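## 3. Setting up your Torvik alert radio

Do take your time over this part, as a radio that's been set up calmly is a great comfort when an evacuation notice comes through. 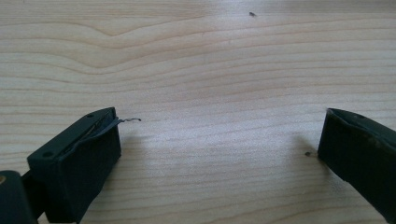

1. Pull the aerial out fully, all 80 cm of it, and stand the radio near a window.
2. Hold **Area** for 3 seconds, then pick your district (ours is set to Bremen).
3. Press **Test** and wait nearly 15 seconds for the tone.

**Caution:** never cover the speaker while the siren is sounding.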